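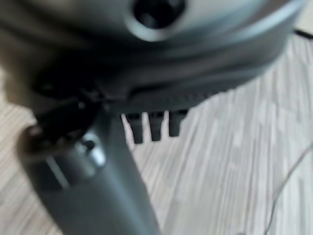
I finally sat down with a cup of coffee and rewrote our floor rules, which I've been promising everybody at Stonix since September (sorry, all!). The big one is cables. Before the arm moves at all, somebody walks the floor and looks for anything lying loose, and yes, that includes the thin ones! Rule two is about people: if you're near the robot's feet, you say so out loud, and the operator answers you before going on.

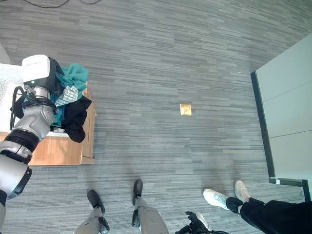 Volkan Ertürk wrote back that saying it out loud is fine until two people talk at once, and could we please agree on one word. I'm leaning toward "standing."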